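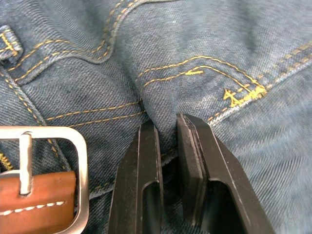 Pratadton's secondhand clothing store will start selling jeans from its own repair bench in March, after a winter in which denim made up most of what came through the door.

The store, Zudetti, took in 1,498 pairs of jeans over the season, according to a notice posted at its Bimano Street entrance. Most went straight to the racks. The rest were set aside for mending, usually for worn seats, frayed hems or seams that had started to open.

Faded pairs will not be turned away. The store says light patches on the thighs and seat are normal wear and do not affect the price unless the cloth has gone thin. Staff hold the fabric up to a window to check. Stitching gets a closer look, mainly at the yoke, the belt loops and the corners of the pockets, where a pair tends to give out first. 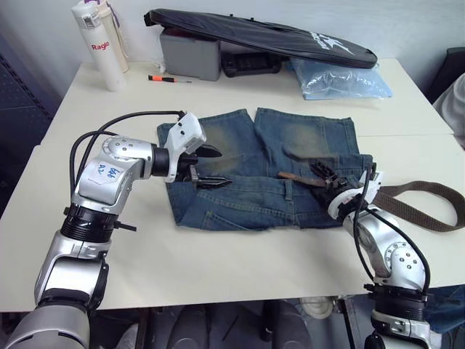
Belts are a separate matter. Donors often leave them threaded through the loops, and until now the store sold the two together. From March, belts will be taken out and priced by themselves. Fabric belts with leather tips will hang beside the all-leather ones near the register. Anyone who has donated a belt by mistake has two weeks to come back and ask for it.

The store is also asking people to change how they bring jeans in. Pairs should be washed, zipped and laid flat with one leg beside the other, waistband at the same end for the whole stack. Bags of rolled jeans will still be accepted, but they take longer to sort and may not be looked at the same day.

Mended pairs will go on a shelf of their own under the name Jia, with a paper tag listing what was repaired. Hems and belt loops will be sewn in thread matched to the original — gold on most blue denim — while patches on the inside may be any color.

Drop-off stays at the side door, which closes at 3 p.m. Donors are limited to two bags per visit. Jeans with broken zippers are welcome, as long as a note is pinned to the waistband.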